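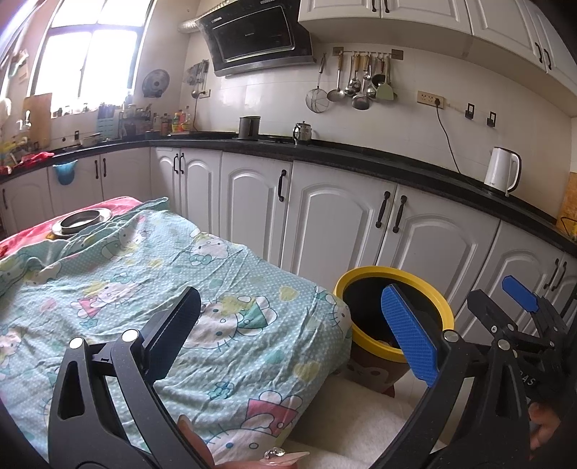 How long does a sourdough starter keep in the fridge without a feed?

Mine has gone about six weeks and come back fine. It had a grey liquid on top, which I poured off, and it took three feeds on the bench before it doubled again.

I keep a small jar now. I used to feed a huge one every day and worked out I was throwing away 338 grams of flour a week. These days it's a spoonful of starter, equal flour and water, and back in the fridge.

Chiyo Yoshida gave me the original in January and she uses rye. I tried that and liked the flavour, but the loaf was denser than I wanted, so I've gone back to plain baker's flour with a bit of wholemeal.

Next bake is a double batch, 1000 grams of flour in total. I'll write up the times once I've done it.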